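2023-09-27 Duvet cover cloth, wash and crease trials, second batch 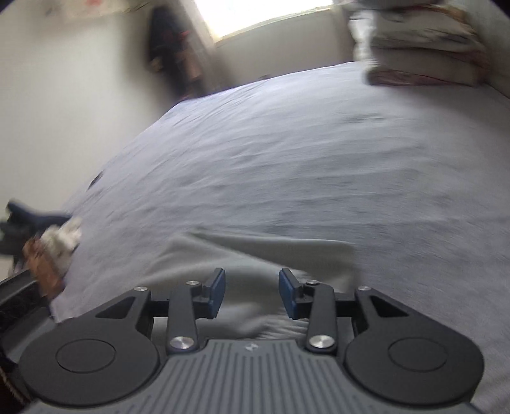
Carried on from the first batch. Four cloths this time, all cut from the rolls Keegan brought over from the Lougher store. Names as on the roll ends: Wullemach (cotton percale), Cliren (cotton and polyester), Plindolance (washed cotton, the soft one) and the old Lougher sateen we keep as a control.

Set-up. Squares cut at 400 mm, edges overlocked so they don't fray in the drum. Sewing thread marks put in at 20 mm from each edge, and the distance between marks measured before the first wash. Marked the warp direction with a single red stitch in the corner. I forgot this on two of the Cliren squares and had to work it out by pulling a thread, so check before cutting the next lot.

Washed at 40, normal cotton programme, the liquid we had left over from the towel work. No softener. Half the squares line dried in the back room, half tumbled on low. The back room was damp this morning and the line-dried ones came in later than I wanted, so the crease readings were done after lunch and not before. Should not matter for the cotton. Might matter a bit for the Cliren.

Shrinkage. Wullemach lost most in the warp on the first wash and very little after. Same pattern as the first batch. Plindolance hardly moved, as you would expect from something already washed at the mill. Cliren is steady in both directions. The sateen has pulled in more across than along, and the squares are no longer square. I measured them again with the steel rule in case it was the tape. It wasn't the tape.

Full readings are in the blue book, page 19. I have not copied them out here.

Creasing. Folded each square in four, put it under the flat weight for 20 minutes, opened it out and let it hang for the same again, then looked at it under the side lamp. Itzel and I scored separately and compared afterwards. We agreed on the Wullemach (poor) and the Cliren (good). We did not agree on the Plindolance. Itzel gave it a low score because the whole surface stays rumpled. I gave it a better one because the fold lines themselves go away. Both are fair readings of the sheet, which says only "appearance after recovery". The wording needs changing. Suggest we score fold lines and general surface in two columns from now on and go back over the first batch if the squares are still in the drawer.

Tumbled squares came out better than line dried for all four cloths. The gap is small on the Plindolance.

Seams. Tried the button placket on one made-up cover in the percale. After the wash the placket had drawn up and the opening gapes between buttons. The tape inside is a different cotton from the face and has shrunk more. Either prewash the tape or change it. Keegan thinks there is some polyester tape in the Lougher store and will look. The corner ties are fine. One tie had been caught in the side seam when it was sewn, which is a making fault and nothing to do with the wash.

Colour. Greys and pale purples are hard to judge in here under the tubes. Took the samples to the window and the difference between washed and unwashed was less than I had written down earlier. I have crossed out the earlier notes. All colour checks by the window from now on, or wait until the lamp for the viewing box is replaced.

Other things. The drum filter was full of lint from the sateen and needed cleaning between loads. Iron is leaving a mark at the tip again. The overlocker wants a new needle, size is on the card in the lid.

To do
Recut two Cliren squares with the warp marked
Second wash for everything, same programme
Itzel to redraft the score sheet
Ask Keegan about the tape
Order more of the liquid before the bottle runs out, or the later washes won't compare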